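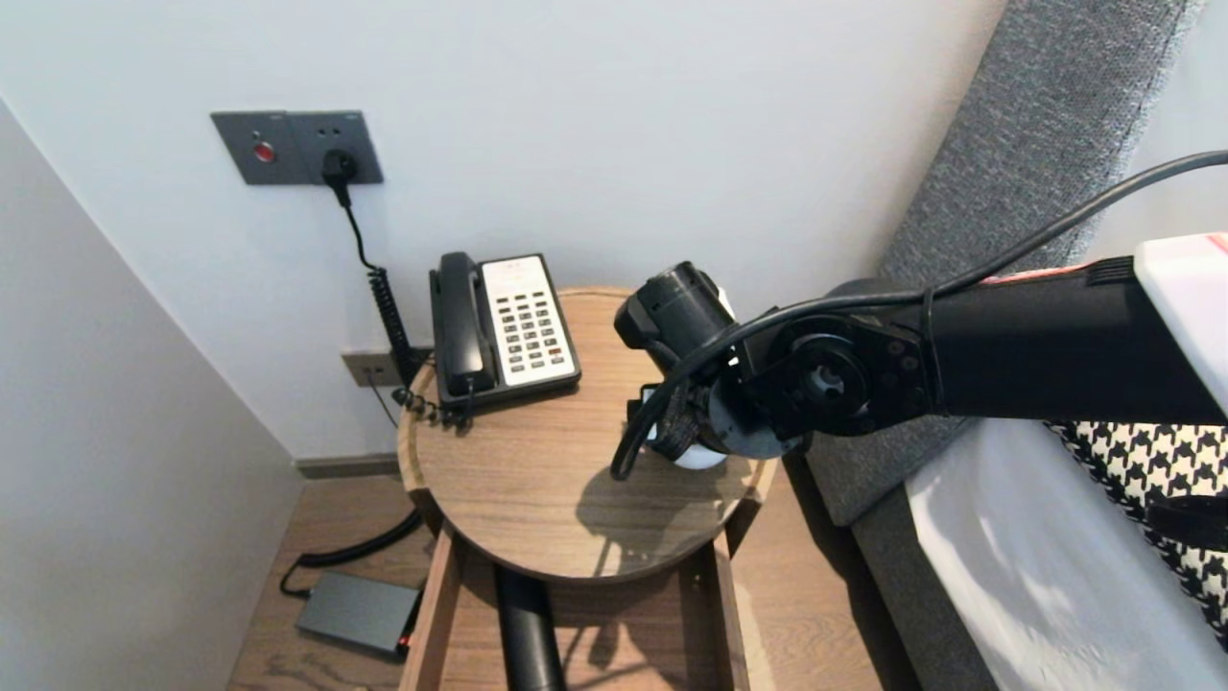 Section 4: Guest Rooms - Bedside Tables

4.1 Before you start

This section covers the assembly, positioning and care of the Jotdale bedside table, round top, as supplied to hotels and serviced flats. It replaces the loose sheet packed with earlier deliveries. If your cartons are marked Telton, you have the square table and should go to Section 5.

One person can put the table together. Two are needed to carry a packed carton up stairs.

Each carton contains:

1 round top with raised rim
1 pedestal
1 base plate
4 long bolts
4 short bolts
4 washers
1 hex key
1 set of felt pads

The long bolts go through the base plate and the short bolts go into the underside of the top. Please keep them apart. A long bolt driven into the top will come through the surface, and this is not covered by the guarantee.

You will also need a soft blanket or the flattened carton to work on, a spirit level and a dry cloth. Do not use a power driver at any stage.

CAUTION: Open the carton with the arrows pointing up. Cut the tape along the edges only. The top lies directly under the lid and a deep cut will mark it.

4.2 Fitting the pedestal to the top

1. Lay the blanket on the floor and place the top on it, face down. The rim should rest flat all the way round.

2. Find the four threaded holes in the centre of the underside. Blow out any sawdust.

3. Stand the pedestal on the underside with its drilled flange down. The small notch on the flange should line up with the pencil mark on the wood. On some tops the mark is faint.

4. Put in the four short bolts by hand, two turns each. If a bolt will not start, take it out and try again at a straighter angle. Do not force it.

5. Tighten with the hex key, working corner to corner. Stop when the bolt is firm.

Note: The pedestal may rock slightly before the last bolt is tight. If it still rocks when all four are tight, loosen them, turn the pedestal until the notch meets the mark, and start again from step 4.

4.3 Fitting the base plate

1. Leave the table upside down.

2. Place the base plate on the end of the pedestal, countersunk side facing you.

3. Put a washer on each of the long bolts and drop them through the plate.

4. Tighten corner to corner as before.

5. Stick the felt pads to the base plate. On carpet leave them off and keep them with the spare parts.

6. Turn the table over. Hold it by the pedestal and the underside of the top, never by the rim alone.

CAUTION: The rim is glued to the top. Lifting the table by the rim will in time open the joint.

4.4 Positioning

The table is meant to stand beside the bed, within easy reach of a person lying down. In a corner room it may stand in the angle of the two walls, but leave a gap of 40 mm on each side so that the rim does not rub the paint when the table is knocked.

1. Place the table and check the top with the spirit level, first one way and then across.

2. If it is out of level on a hard floor, turn the table a quarter turn and check again. Most floors will give one good position out of the four.

3. If no position is level, use the thin shims from the spares box. One shim under one pad is usually enough. Do not stack more than 2.

4. Open and close any nearby doors, including wardrobe doors, and check that they clear the rim.

5. Check that the bed can still be pulled out for making. Housekeeping should be asked to try this before the rest of the floor is done.

Where the bed has a fixed headboard with built-in sockets, the table must not cover them. Guests will move it to reach a socket and the table then ends up in the walkway.

Leads for lamps and clocks should run down behind the table and be clipped to the skirting. Do not wrap a lead round the pedestal. When the table is moved the lead goes with it, and the lamp follows.

4.5 Loading

The top will carry 40 kg spread evenly. It is not a seat. A guest sitting on one side of the rim can tip the table, so do not place it where it might be taken for a stool, for example next to a desk or in front of a window.

A lamp with a heavy base should stand towards the middle or towards the wall. Water jugs and glasses need a tray or coaster. The rim will hold a small spill on the surface long enough for it to soak in, so it should be wiped up the same day.

Kettles are not to be kept on this table. Steam lifts the finish in a ring and the top then has to be sanded by a joiner or replaced.

4.6 Cleaning

Daily: wipe the top with a dry or barely damp cloth. Go round the inside of the rim with a folded corner of the cloth, where dust collects. Dry at once.

Weekly: wipe the pedestal and the base plate. Finger marks on the pedestal come off with warm water and a drop of washing-up liquid. Dry before replacing anything on the table.

Do not use:

bleach or anything containing it
cream cleaners
glass spray on the wood
wax polish in spray cans

Wax polish builds up in the angle of the rim and turns grey. If this has already happened, soften it with a cloth wrung out in warm water, leave for a minute and rub gently with the grain. It may take several goes.

Scratches that do not catch a fingernail can be treated with the oil stick from the spares box. Rub it in, wait ten minutes and wipe off what is left. Deeper marks should be reported on the room sheet and left alone.

4.7 Regular checks

Check every table after the first month in use and once a year after that. Many hotels do the yearly check in December, when a floor can be closed for a few days - any quiet month will do.

1. Clear the table.

2. Hold the edge of the top and try to turn it. There should be no movement between the top and the pedestal.

3. If there is, turn the table over and tighten the short bolts as in 4.2.

4. Run a finger round the join between rim and top. If you can feel a gap, take the table out of the room and label it.

5. Look at the felt pads. Replace any that are worn flat or have come away.

6. Write the room number and the result on the check sheet at the back of this manual.

Replacement pads are sold in bags of 100 or 200 from Grirport, who also hold bolts and washers. Quote the code on the sticker under the top. If the sticker is missing, measure straight across the top from rim to rim and give that figure instead.

4.8 Common faults

The table rocks. Check the pads first, then the level, then the bolts, in that order.

The table creaks when leaned on. A washer is missing from the base plate. Remove the long bolts one at a time and look.

A bolt turns but does not tighten. The thread in the wood has gone. Do not fit a bigger bolt. Contact Siddiqui, who carry out repairs to tops and will collect.

The top has a white ring. This is heat or damp under the finish. Leave the surface clear for two days in a warm room before doing anything else. Faint rings often go without treatment.

The pedestal has chipped. Clean the place and cover it with the touch-up pen. Let it dry overnight.

4.9 Storage

Tables not in use should be stored upright on their bases. Do not stand one on top of another. Where space is short, take off the base plate and pedestal, bag the bolts and tape the bag to the pedestal, not to the wood. Tops may be stacked face to face with card between them, up to six high, in a dry room away from radiators.

Section revised August 18, 2018. Text by Ruxandra Pop, checked by Hwa-young Ma. Corrections should be sent to the furniture desk with the section number.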